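# Does the Samarakoon fridge bag earn its keep?

Menaka Mondal asked me to try the produce bags everyone at the spring meeting was talking about. I said I would, and I said I'd be fair. I have tried.
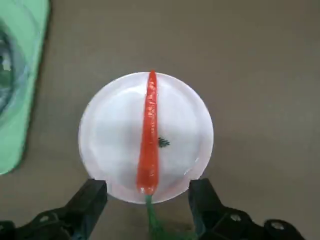 ## What they promise

The Samarakoon bag is a green zip bag with a paper insert. The box says it keeps vegetables "garden fresh" up to three times longer. Three times longer than what, I would like to know. Longer than in a drawer? Longer than on the counter in July? The leaflet doesn't say, and when I wrote to the company in February I got back a coupon and a thank-you for my interest.

A pack of 20 bags costs $42, and the insert is supposed to be changed every month. The inserts are sold separately. You may have guessed that already.

## What I did

I bought carrots, celery and a head of romaine at the co-op, all on the same morning, and split them three ways. One share went into Samarakoon bags. One share went into the plain bags they came home in, with a dry paper towel folded inside. The last share went loose in the crisper drawer, the way my mother did it.

Rezaul Weerasinghe ran the same thing at his house, with an older fridge that he keeps colder than mine. I know two kitchens don't make a study. It's two more than I can find mentioned on the box.

## What happened

The loose vegetables did badly, as you'd expect. The carrots in the drawer went bendy first and the romaine gave up soon after.

Between the special bags and the plain bags with a towel, I could not tell you which was which. I had Candela Carrasco come over and taste the carrots without knowing, and she picked the plain bag as the "expensive one." At Rezaul's the celery did a little better in the Samarakoon bag and the romaine did a little worse. He thinks it was a matter of which shelf they sat on, and I agree with him.

One thing did matter in both houses: cutting the green tops off the carrots before they went in. The tops keep pulling water out of the root. It takes a minute and costs nothing, so I don't expect to see it advertised.

## About those 2,000 reviews

Several members have pointed out that the bags have more than 2,000 good reviews online. I read around 200 of them, which was not a pleasant evening. A great many were written the day the package arrived. "Can't wait to use these!" is a nice thing to say, but it tells me nothing about celery.

The longer reviews were more mixed. People who washed and reused the bags complained about the zipper. People who liked them had mostly been storing things loose before, so any bag at all would have been a step up.

## If you still want some

Nusrat Bepari has an unopened pack at the co-op desk and will let it go for half price. I'd ask her about it before you order new ones. If you already own them, keep using them, skip the inserts, and put a paper towel in instead. Change the towel when it feels damp.

Next issue I'm supposed to look at the Orno vegetable wash. I have read the label, and the first ingredient is water.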